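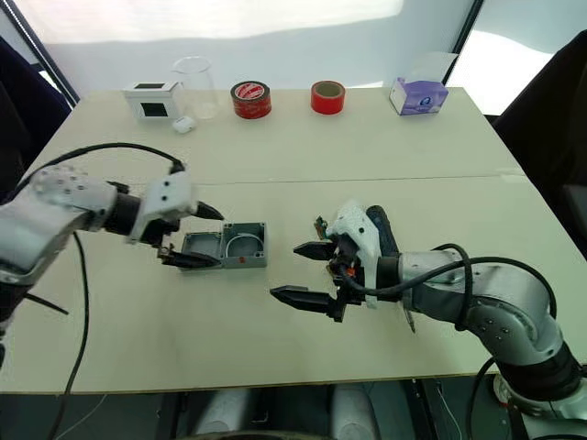 工单标题:灰色小接线盒合盖以后盖子翘一边,白线老是被夹
提交人:Laiba Bangash
产品:Kallosard 灰色塑料小盒(带角螺丝的那款)
状态:处理中 → 已解决

大家好,又是我。上次问胶带的也是我,这次换盒子了,哈哈。

情况是这样的:我手上这批 Kallosard 小盒一共22个,灰色塑料的,一半浅一半深,浅的当盖,深的当底,里面走一根白线。盒子本身我挺喜欢的,大小顺手,角上四颗螺丝一拧就完事。问题出在合盖。盖子扣上去,靠红色小标记那一侧总是高出来一点点,用指甲能抠进去。我第一反应是螺丝没拧到底,于是加了点劲,结果有一个盒子的螺丝孔直接滑牙了,心疼。

先把我试过的都写上,省得大家再问一遍:

一、换螺丝。从 Stustwood 那边拿了一包同规格的,长度一样,头也一样,装上还是翘。
二、换盖子。拿一个合得严的盒子的盖子,装到翘的那个底上,照样翘。反过来,翘的盖子装到好的底上,严丝合缝。所以盖子没毛病。
三、把盒口一圈用小刷子扫干净,怕有毛刺或者碎屑。扫出来一点灰,没用。
四、什么都不装,空盒合盖。平的!

第四条试完我就知道多半是线的事了,可是线明明在里面弯得好好的,弯成一个弧,我看着没碰到边啊。

Naveed Rizvi 回复:
你那根白线留了多长?我们这边用的是 Rind 的软线,留长了就会自己弹起来,你合盖的时候看不见,它已经爬到盒口上去了。建议先量一下。

Laiba Bangash 回复:
量了,从出线口算起18厘米。我是特意留长的,想着以后返修方便,剪短了再接很烦的。你说弹起来这个我信,这线脾气是有点大,早上刚拆卷的时候尤其明显,怎么按都要往外拱。

Naveed Rizvi 回复:
18厘米塞在这么小的盒子里太挤了。先别剪,试试换个方向盘。弧的开口朝浅的那半,线贴着深的那半的底走,盖之前用手指把它往下压一压,手抽出来马上扣盖。还有,四颗螺丝别一颗一颗拧死,先都带上两圈,再对角来。

好,按 Naveed 说的来了一遍。我把桌子先收拾了,不用的东西全推到靠里那条边上去,烧杯、两卷红胶带都排过去,前面腾出一块地方专门放盒子。说句题外话,两张桌子拼起来中间那条缝真的很讨厌,小螺丝滚过去就卡在里面,我已经用镊子抠过好几回了。后来学乖了,盒子一律放在缝的这一边,离自己近一点,螺丝掉了也是往我这边滚。
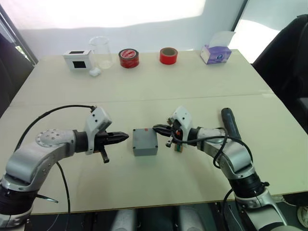

重新盘线以后,头一个盒子合上是平的,我高兴得差点直接来关工单。再做第二个,又翘了。拆开一看,线还在底上老老实实趴着,可是出线口旁边那一小截拧了半圈,正好顶在盖子内侧的筋上。原来除了长度,还有扭的问题。我进线的时候习惯一边转一边往里送,等于每次都给它上了劲,放进去它当然要转回来。

改成直着送进去,送完在外面捋两下,让它自己松开,再盘。这样接着做了几个,都平。

Sohail Jatoi 回复:
插一句,你之前滑牙的那个别扔。Olanov 的细牙签那种木棍,削一点塞进孔里,剪平,再拧螺丝能咬住。当然只适合放在桌上用的盒子,要挂墙或者要防潮的还是换底吧。

Laiba Bangash 回复:
谢谢 Sohail!试了,能咬住,就是手感有点虚,我贴了一小条红胶带做记号,留着自己用,不发出去。

顺便问一下,盖子上那个小红点是认方向用的吗?说明书里一个字都没提。我一直拿它当方向记号,红点朝外,出线口朝里,反正统一了就不会装反。

Naveed Rizvi 回复:
我也这么用的,没见过别的说法。至少你这批里位置都一样就行。

更新一下,2022年2月1日:这批22个全部重新合过了,除了滑牙的那个,盖子都是平的,指甲抠不进去。其中有2个我拆了两次,都是线尾巴没压好,翘的位置跟以前不一样,在对面那一角,所以如果你的盒子是对面翘,先去看线尾巴。

最后定下来的做法贴在这儿,Hammad Hashmi 说他那边下一批也要照着装:

线直着进,不要转。
外面捋两下再盘,弧贴着深的那半。
合盖前压一下线,看一眼出线口旁边有没有拧。
四颗螺丝先带两圈,再对角拧,拧到碰底就停。
合完用指甲沿着盒口走一圈,有缝就拆,别靠螺丝硬压。

线长我没改,还是18。Hammad 想剪短一点,说他那边从来不返修,那随他,不过剪短了麻烦在这个单子下面回一句结果,我也想知道会不会更省事。

工单我先点已解决了。滑牙那个盒子的底我另外开单子跟 Kallosard 要。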